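Morkport Community Kitchen Reopens With New Layout and Tool Storage

MORKPORT, 8/31/22 – The Morkport Community Kitchen will reopen to members next month following a full review of how its tools are stored, shared and returned. The work was carried out with Kurkora, a local kitchen planning firm, and applies to all nine cooking stations at the Edwards Street building.

The review began in April, after members reported that too much class time was being spent looking for basic items. Spoons, ladles and turners had been kept in deep drawers at one end of the building, and were often put back in the wrong place.

"People come to us to learn to cook, and they should be able to reach for a spoon without leaving the stove," said Eleri Voyle, director of the Morkport Community Kitchen. "We wanted a plan that would be easy to follow for a first-time visitor as well as for our teachers."

Under the new plan, the tools used most often will hang in plain view on the work surface. Kurkora compared several kinds of storage before recommending a slender white stand with a round base and curved hooks at the top. Wooden spoons were among the items used in the comparison, which took place on a table covered with a gridded white foam sheet. 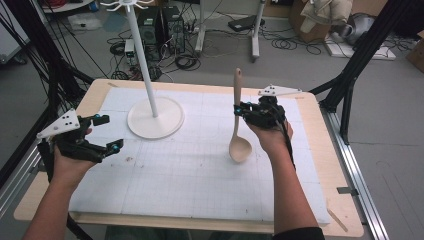 What Members Will Find

Each station will have its own hanging stand, placed to the left of the main work area. Stations for left-handed cooks will have the stand on the right. Knives and graters will remain in the locked cabinet and may be signed out from the front desk.

Drawers will be kept for larger items such as rolling pins and baking sheets. Printed labels will be supplied by Hidari, a Morkport sign shop.

"A hanging tool is easy to see and easy to put back," said King-fai Hsueh, senior planner at Kurkora. "The height of the hooks and the width of the base matter a great deal – a stand that gets in the way of a cutting board will soon be moved to a shelf and forgotten."

Classes and Registration

The fall program includes 23 classes, among them three new evening courses in soups, flatbreads and home preserving. Current members may register at the front desk or by mail. New members are asked to attend a short introduction to the kitchen before their first class.

About the Morkport Community Kitchen

The Morkport Community Kitchen offers shared cooking space and classes to residents of Morkport and nearby towns. It has more than 1,000 members.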